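Folding on the bed: notes for the evening talk
Demetrio Cuesta

Opening

Hello and thanks for having me. Say hello to the back row as well, they always get missed. Ask who has a chair at home with clothes on it. Wait for the hands. Mine goes up too, so put it up!

I want to talk about folding clothes on a bed, which I have done nearly every evening for 11 years and still enjoy. I know how that sounds. I used to fold standing at a worktop, then on an ironing board, then on my knees on the carpet, and the day I moved the whole business to the bed I got through the washing in half an album's time and my back didn't ache. That's the talk, really, but they've given me longer than that, so let's get into it.

Why the bed

It's big, it's soft, it's at a decent height, and you have to clear it before you can go to sleep. (Pause here. People usually laugh, because they've all slept next to a pile of towels.) A table is firmer, I grant you, and for shirts with collars I do still like a table. For everything else give me a bed.

Pull the duvet flat first. All the way to the corners, a good tug on each side. Lumps underneath turn into creases on top and then you're fighting the bedding as well as the jumper. If you have a throw with a rough weave, take it off, because dark cotton picks up every bit of fluff going.

Tell the Cifuentes story if time allows. It was the guest house where I worked for 2 summers, thirteen beds, one tumble dryer, and a housekeeper who could fold a fitted sheet in the air without looking at it. I have never managed that. I have tried so many times.

Dark clothes

This is my favourite part, so slow down. Black clothes are hard to fold for a simple reason: you can't see what you're doing. Seams vanish. Front and back look the same. Under a bedroom lamp a pair of leggings and a long-sleeved top are the same dark heap, and you only find out which is which when you go looking for the legs.

So use your fingers. Feel for the thickest edge, which will nearly always be a hem or a waistband, and start from there. Once you've got hold of it, hold it up, let the rest drop, and give it one shake. Then lay it down with that edge facing you. Hand round the black T-shirt and the black joggers at this point and let people try it with their eyes shut. It's great fun and somebody always folds the sleeve of their own cardigan in.

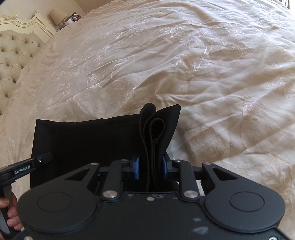
Page last changed: March

Leave the slide up while the T-shirt goes round. Soft dark fabric does that thing at the fold, where one side lies broad and flat and the other curls up into a loop and won't sit down. I love that loop, I could look at it all day, but it does need dealing with. Slide a flat hand inside, push it out towards the corner, and smooth back the way you came. Any pointed bit that sticks out gets tucked under before the next fold goes over it. If you leave it, it'll poke out of the pile for as long as the pile lasts.

Thin folds inside a thicker one are the other thing to watch. Run a thumb down the inside and you'll feel them straight away.

Piles

Same width, that's all I ask. Height doesn't matter. I cut a piece of card from a Nallo shoebox years ago and I still lay it on top of each fold to check the width, and yes, it has gone soft at the corners, and no, I won't replace it. Pass it round if they ask. They do ask.

Keep the darks in their own pile and put it nearest the lamp. Socks last, always, when you've got your eye in.

Hands-on part

Clear the front bed and the side table. Everybody takes 9 things from the basket, any 9, and folds them however they like the first time. Then again with the edge facing them. Don't race. Go round and look at the second lot properly and say something nice about each one, there will be something.

Questions

Someone will ask about fitted sheets. Point to the handout. Someone will ask about rolling, and I'm all for it in suitcases and gym bags, less so in drawers that stick.

Get the T-shirt back before they go.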